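Startseite | Projekte | Berichte | Förderung | Kontakt | Suche

Zwischenbericht zum Vorhaben »Assistenzrobotik in der Wohnungsreinigung«
Zuwendungsempfänger: Flivano Gebäudedienste
Stand: 4. Januar 2024

1. Gegenstand und Stand der Arbeiten

Flivano reinigt möblierte Wohnungen zwischen zwei Mietverhältnissen. Gefördert wird die Einführung eines zweiarmigen Roboters, der Böden von liegen gebliebenen Gegenständen freiräumt, bevor die Reinigungskräfte kommen. Seit August wird in der Simulation gearbeitet. Der Einsatz in echten Wohnungen ist für die zweite Projekthälfte vorgesehen.

Die Steuerung stammt aus dem Paket Prido, die virtuellen Wohnungen hat der Projektpartner Unov erstellt. Bis zum Stichtag wurden 300 Durchläufe ausgewertet, verteilt auf sieben Grundrisse. Schwierig sind vor allem enge Durchgänge, in denen beide Arme zwischen Geräten und Möbeln Platz finden müssen.

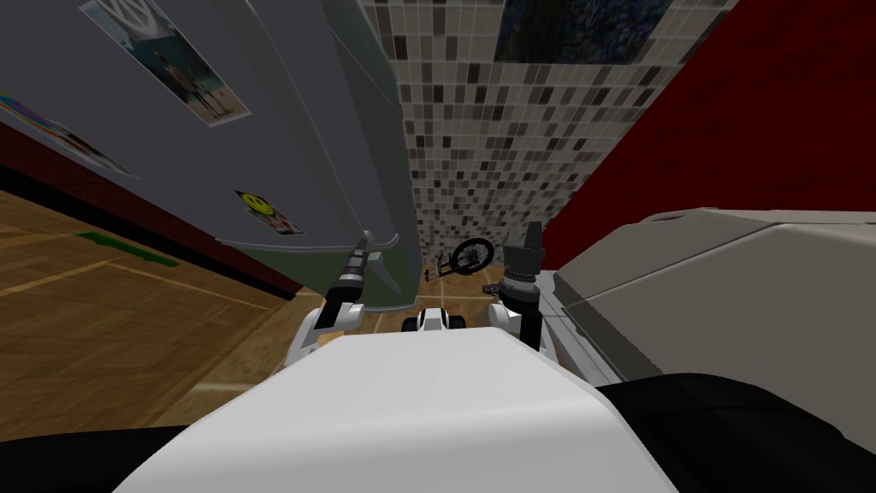 Abb. 1: Simulation, Durchgang neben dem Kühlschrank, Blick über den Rumpf des Roboters

Der Mindestabstand zu Geräten und Wänden war anfangs zu knapp angesetzt. Er wurde zweimal erhöht. Seitdem gibt es weniger Abbrüche, ein Durchlauf dauert aber länger als geplant. Größere Gegenstände auf dem Boden, etwa ein kleines Fahrrad, bleiben vorerst als Hindernis eingestuft und werden nicht gegriffen. Magnete und Bilder an Kühlschranktüren zählen zum Inventar und dürfen nicht berührt werden.

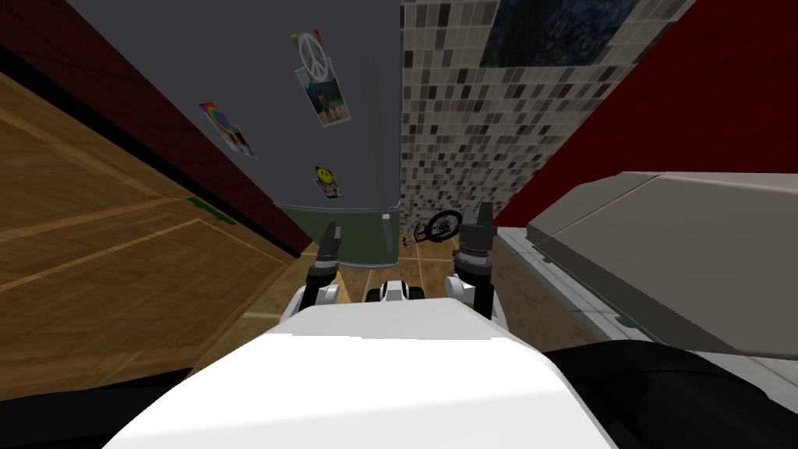
2. Veränderungen für die Beschäftigten

Vier Reinigungskräfte sind mit je einem halben Tag pro Woche für das Projekt freigestellt. Sie sehen Aufzeichnungen aus der Simulation durch und legen fest, was liegen bleibt, was in den Abfall gehört und was als Fundsache gilt. Diese Einteilung gab es im Betrieb vorher nicht schriftlich. Sie wird inzwischen auch in den Objekten verwendet, in denen kein Roboter geplant ist.

Die Durchsicht wird nach der höheren Lohngruppe vergütet. Zwei der Beteiligten haben angemerkt, dass die Arbeit am Bildschirm anstrengender sei als erwartet — sie wird deshalb auf höchstens 60 Minuten am Stück begrenzt. Das Bücken und Aufsammeln nannten alle als den Teil, den sie am ehesten abgeben würden. Vorbehalte bestehen bei der Zeitvorgabe pro Wohnung. Die Geschäftsführung hat zugesagt, sie während der Projektlaufzeit nicht zu kürzen.

Für die Durchsicht stehen auch Ansichten vom Greifer aus zur Verfügung. An ihnen lässt sich beurteilen, wie viel Platz die geöffneten Finger zu Boden und Möbeln haben.

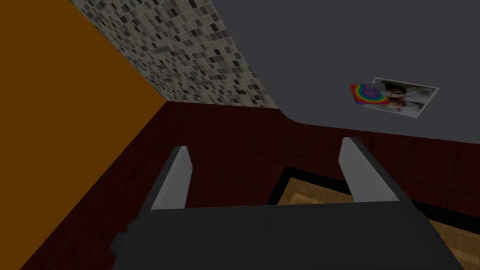
3. Greifen kleiner Gegenstände

Die Greifversuche mit kleinen Teilen laufen seit dem Herbst. Feste Gegenstände mit klarer Kante werden meist im ersten Anlauf aufgenommen. Bei unregelmäßig geformten Teilen liegt die Quote deutlich niedriger, besonders wenn sie tief zwischen den Fingern liegen und zum Teil vom Greiferkörper verdeckt sind. Katayama prüft im Unterauftrag, ob ein anderer Anfahrwinkel hilft. Ein Ergebnis liegt noch nicht vor.

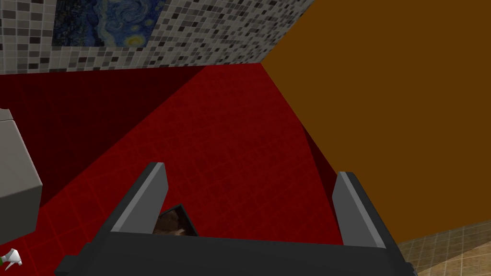

Abb. 2: Simulation, geöffneter Greifer über rotem Fliesenboden, dazwischen ein kleiner brauner Gegenstand

4. Mittel und weitere Schritte

Die Personalmittel sind planmäßig abgeflossen. Bei den Sachmitteln wurde die Rechentechnik später beschafft, der Rest soll in das laufende Haushaltsjahr übertragen werden. Ein Antrag auf Umwidmung wird gesondert gestellt.

Als Nächstes folgen die überarbeitete Gegenstandsliste, die Schulung der Objektleitungen und die Auswahl einer Musterwohnung. Der Betriebsrat erhält den Entwurf der Einsatzregeln vor dem ersten Versuch in einer echten Wohnung.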